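The Count at Pokance

Siham Abou Jaoude lost the mayor's race by 6 votes, and at nine the next morning the Hatell Courier called her house to ask how it felt.

"It feels like 6 votes," she said.

They printed that she sounded bitter. By noon the radio had picked it up, and a man she had never met was explaining her temper to the county.

She drove out to Pokance, where the ballots from the east side had been counted. Fasil Mersha was at his desk in the clerk's office with his coat on. The heat had failed again.

"You want a recount," he said.

"I want to see the sheet."

He turned it around for her. Kustis had 665 in the east side. She had 1001. Those were the numbers she already knew. Under them was a line for ballots set aside, and beside it someone had written a 3.

"What are these?"

"No signature on the envelope."

"Three wouldn't change it."

"No," Fasil said. "They wouldn't."

She copied the number down anyway. Her mother, whom the whole street called Ma, had voted by mail in January for the first time in her life. She had filled out the ballot at the kitchen table with her glasses pushed up on her head, and she had licked the envelope shut before Siham could look at it.

"Can you tell me the names?" she asked.

"I can send each of them a letter. That's all I can do."

"Then send the letters."

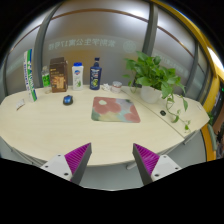
A table with a light wood-grain top.

The Courier called again while she was in the parking lot. They had heard she was at the clerk's office. Was she refusing to concede?

She thought about the man on the radio. Whatever she said, he would have an hour to fill with it – two, if it was a slow day.

"I'm conceding," she said. "You can print that. Call Kustis and tell him I'll be over this afternoon."

"And how do you feel?"

She hung up and scraped the windshield. Then she drove to Ma's to ask whether any mail had come.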